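Runix Hand Pair – hand-held grippers for teaching tasks by hand

Home > Teaching equipment > Hand Pair

The Runix Hand Pair is a set of two grippers which a person holds and operates directly. You do the task with your own arms, the grippers record how you did it, and the recording is later used to train a robot with the same fingers. No robot arm is needed in the room during the teaching.

We sell the Hand Pair to laboratories and small companies who want to teach tasks with two hands: folding, sorting, packing, putting soft things into containers. For a single-hand task you can also buy one gripper alone, please see Ordering at the end of the page.

What is in the case

Left gripper and right gripper
Two marker cubes, already mounted and calibrated
Head strap with camera holder (camera is sold separately)
Charger with two sockets and mains cable
Four spare finger pads
Hex key, cleaning cloth, printed quick guide

How it works

Every gripper carries a cube with printed black-and-white markers. The head camera sees the cubes, and the software calculates from them where each gripper is and how it is turned. The cube has markers on several sides, therefore the tracking continues when you rotate your wrist. The opening of the fingers is measured inside the handle and does not depend on the camera.

When both cubes are lost for a short moment, for example under a large piece of cloth, the software fills the gap from the motion sensor in the handle. Longer gaps are marked in yellow in the timeline, and you decide yourself if you keep the recording or delete it. We advise to delete.

Working with clothes

Clothes are the most frequent wish of our customers and also the most difficult. A shirt or a hoodie has no fixed shape, it hides the fingers and it hides itself. With remote control of a robot arm many operators become slow at this point, as they can't feel if the fabric is held or only touched. With the Hand Pair you feel the weight of the cloth in the handle – not as well as with bare fingers, but well enough to know that you have it.

The curved finger pads go under an edge more easily than flat ones. For thick fabric please open the fingers wide before you go in, close slowly, and lift a little before you pull.

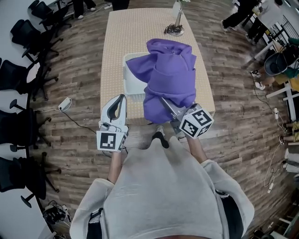 Yen-ting Chou wrote to us after the first month that the closing force was the thing her team had to learn anew. They had come from a joystick system and squeezed everything too hard, and their early recordings of towels were useless because the trained arm then squeezed also. She recommended that every new operator spends one afternoon only on picking and releasing, before any recording counts. We have put this advice in the quick guide since then, on the second page, and we thank her for it.

In her second message she asked for a softer trigger spring. It is now available as an accessory and takes a few minutes to change.

A good teaching session

Fix the height of the table first and leave it so for the whole series. Start every recording from the same position of the hands, with both fingers open and both cubes visible to the camera. Do the task at the speed which you want from the robot. Many beginners are too fast and make small corrections which they do not notice themselves, but the robot will learn them.

Change the position of the object between recordings. If the basket always stands at the same place, the robot will know only this place. The same goes for the garment: let it fall differently each time.

Mistakes are allowed. If you drop a sleeve and pick it up again in a calm way, keep the recording. If you had to put down a gripper and use your fingers, delete it.

Please take a pause of ten minutes after every 30 recordings. The grippers are light, but the arms are held in front of the body all the time and the shoulders become tired earlier than one thinks.

Hand Pair or remote control?

We also make the Tam remote control station, and customers often ask which of the two they should take. The Hand Pair is quicker to learn and can be carried to a real kitchen, shop or laundry. Tam is the better choice when the robot must work at the limit of its reach, or when the task is heavy or hot. With Tam you see at once what the robot can't do. With the Hand Pair it is possible to teach a movement which your arm can make and the robot's arm can't, so the software includes a reach check for the common arm models. Please run it after the first few recordings and not at the end of the week.

Both systems save in the same format and the recordings can be mixed.

Technical data

Battery: exchangeable, one per gripper
Data transfer: cable or wireless
Finger pads: curved, exchangeable, washable
Marker cube: screwed, not glued
Languages of the software: English, German, Chinese
Warranty: 24 months, finger pads excluded

Care

Wipe the marker cubes with a dry cloth only. Alcohol makes the print shiny, and a shiny marker is badly seen under ceiling lights. A scratched cube should be replaced together with its base, and after that the calibration must be done again (see guide, page 14).

Ordering

The Hand Pair is delivered from our workshop in Tastidville. Delivery time is 29 days at the moment, for the single gripper it is shorter. Customers in education receive a reduced price, please write from your school or university address. Spare parts are also kept by our partner Clurnis.

For technical questions before you buy, ask for Yung-ching Leung. A short video of your task is helpful – a phone video is enough – and you will receive an answer whether the Hand Pair is suitable for it or not.

Related items: Tam remote control station, soft trigger spring, head strap size L, finger pads flat, transport case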